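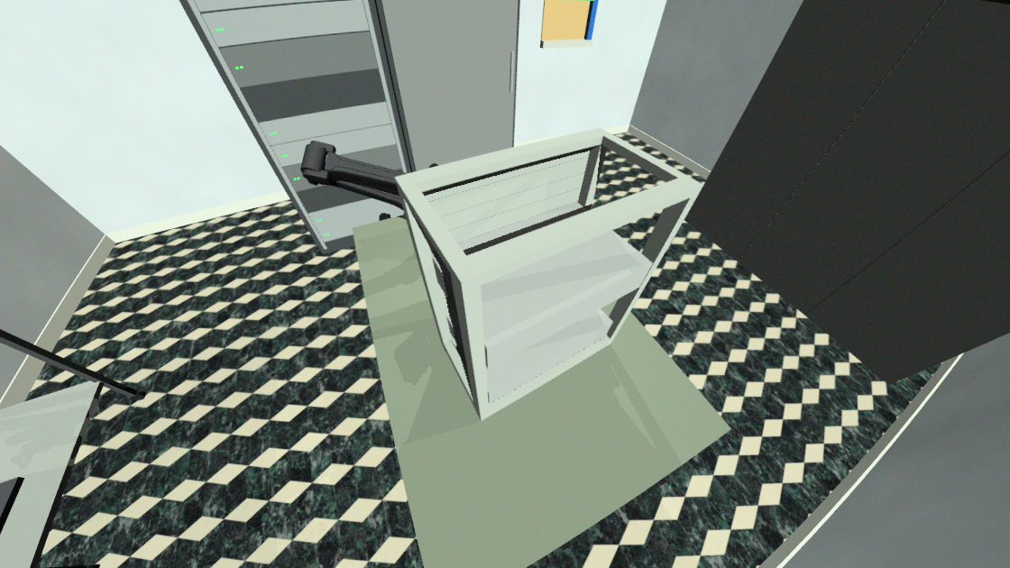 White open-framed cabinet on a sage-green mat, over a floor of cream and dark green tile.

The floor finishing manager at Biltlow has spent 16 years on patterned tile, most of it in hallways and small kitchens. The firm lays in Fladden and the villages north of it, and the job under discussion was a ground floor in Mathias Street, finished in May.

Asked where a diagonal layout usually goes wrong, the manager named the first line. "People start from a wall. The wall is out by half an inch over the length of the room, and with a diagonal that error shows up in every cut piece along the edge."

Biltlow snaps two chalk lines through the center of the room, checks them for square with a 3-4-5 triangle, and strikes the diagonals from the crossing point. Tile is then laid dry along both diagonals as far as the walls. If the cuts at opposite walls differ by more than a quarter of a tile, the crossing point is moved and the dry run is repeated.

The Mathias Street floor took 363 full tiles. Waste was higher than on a straight layout, and the manager allows 15 percent for it. "On a straight grid I order 10. The offcuts from a diagonal are triangles, and there are only so many places a triangle can go."

The adhesive was Livix gray, applied with a half-inch notched trowel. Each tile was back-buttered and one in every row was lifted to check coverage. The manager does not accept voids at the corners — "that is where a chair leg will find them" — and relays anything that fails.

On grout, the preference is for a joint of an eighth of an inch and a color between the two tile colors. White grout beside a dark tile was described as "a grid drawn on top of the pattern." Dark grout can stain a pale unglazed face, so a test piece is grouted and washed first.

Materials came to a little under $4,000, including the leveling compound. The subfloor had been out by 2 inches from front to back, and most of the first week went into correcting it. "The client asked when we were going to start. We had started."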